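Bottled Water and Tap Water on Campus: A Survey of Student Drinking Habits at Imdale College

Final project report, Introduction to Environmental Studies

1. Purpose of the project

The purpose of this project was to find out why students at Imdale College buy bottled water when drinking water is available at no cost in every teaching building. The college installed refill stations in the Mernier Building and in the library two years before the project began. It was expected at that time that sales of bottled water would fall. The campus store reports that sales have stayed nearly the same, and the project group wished to learn the reasons.

The report covers three questions. The first is how often students drink bottled water and tap water during a normal school day. The second is whether students can tell the two apart by taste. The third is what changes would lead more students to carry a refillable bottle.

2. Background

Most earlier work the group read for the course treats the choice of bottled water as a matter of taste, trust, or convenience. These reasons are often hard to separate. A student who says that tap water tastes bad may have formed that opinion years ago in another town, and a student who says that bottled water is easier may also believe it is cleaner.

Tap water at Imdale comes from the town supply. The town publishes a water quality summary each spring, and the most recent one lists no problems. Few students knew of this summary before they were asked. The group itself had not read it until the second week of the project.

3. Methods

The project used a written survey, a blind taste test, and a record of refill station use.

The survey was handed out in April in the dining hall and in the lobby of the Mernier Building. A total of 513 students returned a completed form. The form had 12 items, and most students finished it while standing in line. Forms with more than half of the items left blank were set aside and are not part of the total.

The taste test was carried out with 75 students who had already filled in the survey. Each student received 4 small paper cups. Two held tap water from the Mernier Building, and two held bottled water bought at the campus store. All of the water was kept in the same refrigerator overnight so that temperature would not give away the answer. The order of the cups was changed for each student by drawing slips from an envelope. Students were asked to mark each cup as tap or bottled and to give it a score from one to five.

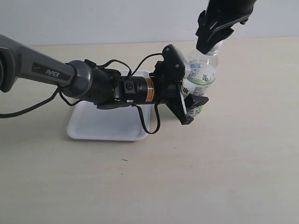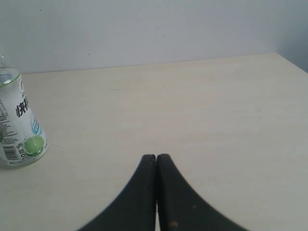

Use of the refill stations was recorded by hand on a tally sheet. Group members sat near the library station in shifts from 9 a.m. to 3 p.m. and made one mark for each bottle or cup filled. The station in the Mernier Building was out of service for part of the project, and its numbers are left out of this report.

4. Results

4.1 Survey

Of the students surveyed, 285 said that they had bought at least one bottle of water on campus in the past week. This is more than half of those who answered. First-year students were more likely to buy bottled water than students in later years, and students who lived off campus were more likely to buy it than those in the residence halls.

The reason given most often was that the student had left a refillable bottle at home. Taste was the second most common reason. Concern about safety came third, and was mentioned more often by students who had moved to the area from another state. Price was seldom given as a reason for or against either choice. Several students wrote that they used a meal plan balance at the store and did not think of it as spending money.

4.2 Taste test

Students did not do much better than they would have done by guessing. Only a small number marked every cup correctly. Scores for the two kinds of water were close, with bottled water slightly ahead. Students who had named taste as their main reason for buying bottled water did no better at telling the cups apart than the others did.

One result was not expected. Many students gave different scores to two cups that held the same water. The group takes this as a sign that the five-point scale was too fine for the question being asked.

4.3 Refill station use

Use of the library station was highest just before 10 a.m. and again after lunch, in the minutes between classes. At these times a line formed, and some students left without filling their bottles. The flow of the station is slow, and a large bottle takes some time to fill. This point was raised in the written comments on the survey as well.

5. Discussion

The results suggest that taste matters less than students believe it does. Habit and planning seem to have a larger part. A student without a bottle has no easy way to use a refill station, and the stations do not supply cups. The nearest other choice is the store, where water is placed next to the register.

The group also looked at how other schools have dealt with the matter. Musilness, a student-run program that the group contacted by mail, lends refillable bottles at a front desk for a small deposit. The program reported that many bottles are not returned, but that it considers this an acceptable cost. A loan program at Imdale could be run from the library desk, which already lends umbrellas and calculators.

6. Limits of the study

The survey was given in two places only, and students who do not use the dining hall are likely to be missing from it. The answers depend on memory. The taste test used one brand of bottled water and tap water from one building with newer pipes. Results might differ in the Gezer Hall dormitory – the oldest building on campus – where several students described the water as cloudy in the morning. The group asked for permission to take samples there but did not receive a reply before the project ended.

7. Recommendations

The group recommends that the college repair the station in the Mernier Building and add a second one on the ground floor of the library. It also recommends that the town water quality summary be posted at each station in a short form. A trial of bottle loans should be held for one semester before any larger purchase is made. Water from Gezer Hall should be tested, and the results should be shared with the residents.

The survey form, the tally sheets, and the full table of taste test scores are attached as Appendices A through C.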